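Subject: Re: [cell-maint] Vudico bagging cell, wrist camera after finger swap
Date: November 6, 2025
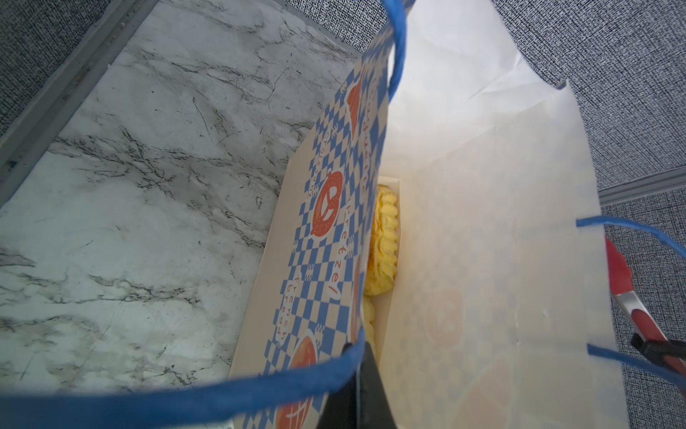
Wrist view, cell 2, box in bag, one finger at the rim.

Replying to the list, as the same question came in from the Jisevico site.

> We changed one finger on the Dramik gripper and now the
> approach to the bag is off to one side. Error 502 on the
> controller at every third or fourth cycle. Do we redo the
> whole hand-eye calibration or only the tool offset?

Tool offset first. Error 502 on our controllers is the contact limit, and a camera fault would log under a different number. Leave the hand-eye file alone until the offset has been checked.

Order we use:

Jog to the service pose and drop speed to 42 percent. Loosen both finger clamps, seat the fingers against the stop, and tighten evenly. Close the gripper on the 50 mm gauge block and read the width. If it is out by more than 2 mm, set the zero again and repeat.

Then run the bag approach in single step and stop at the rim. Compare the live view with the attached. The black finger comes up from the bottom of the image at center, against the rim near the blue handle. The red one with the black and silver tip enters from the right, beside the bag. If yours are both shifted the same way, look at the camera bracket screws. If only one has moved, it is the finger.

Two notes on the bag. The handles are twisted cord and one of them runs close to the black finger, so check the closing path for snags before going back to full speed. The near wall is thin enough that the orange print shows through, and the Ngubane edge finder will sometimes lock onto it. Mask the lower right of the image in the recipe.

Save the old offset under a new name before overwriting. I can send our recipe file if the firmware matches.

Cell 2 maintenance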